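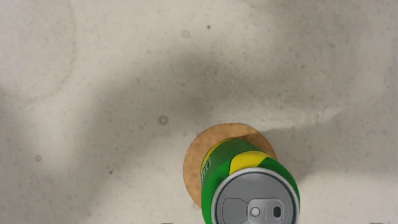
Overhead view in sim, can on coaster. Tab closed.

Wednesday, notebook for the sim bench

Spent the morning on the placement rules, which I had thought were finished in September. Venkatesh read them last night and returned them with 14 comments, the first of which was "define on." Fair enough. I had written "can is on coaster" and moved along like a man with nothing to fear.

So, definitions. The old checker passed a trial if the center of the can base was inside the coaster outline. By that rule a can with a third of its base hanging over the edge is a success, and so is a can two inches up in the air, as long as it hovers in the right spot. Of the 1172 trials in the Jodilberg batch, 117 passed under the old rule and fail under the new one. I've marked them and left them in. Deleting them would make the plot prettier and Tsegereda would find out anyway.

New wording, as agreed at lunch:

Whole base within the coaster outline. No part over the rim.
Can upright and in contact with the coaster, gripper open and clear of the can.
Hold all of that for 3 seconds before the trial is scored. No scoring on the first good instant.
Coaster may shift, but it has to stay flat on the counter.
A person scoring by eye from the top camera writes "can't tell" when they can't tell. This is a permitted answer. It has always been a permitted answer. Please use it.

The last one is for all of us. From straight up there the lid is nearest the camera and the body leans away behind it, so a perfectly upright can looks like it's going over, and it hides a good part of the coaster while it's at it. Vasylyna and I scored the same set separately and disagreed mostly on those. She was stricter. She was also right more often, once we pulled the poses out of the simulator – noted here so I can't deny it later.

Second argument of the day: the counter texture. It has speckles, small rings and a big faint brown stain line in the upper left, and Stefaniia asked whether we should swap it for something clean. I say leave it. Real counters look like that, ours more so. But the texture name goes in the run log along with the lighting preset, every time, including the quick tests that are never going to be used for anything and then end up in the slides.

Also from Venkatesh: the rules need a version number, and "final_new" is not one. Renamed to 3.

To do
Rerun the checker on the Doltton set with version 3
Add a side camera for eye scoring, low, coaster edge in view
Ask Zlata if the contact test misfires when the coaster slides
Comments 9 through 14, after coffee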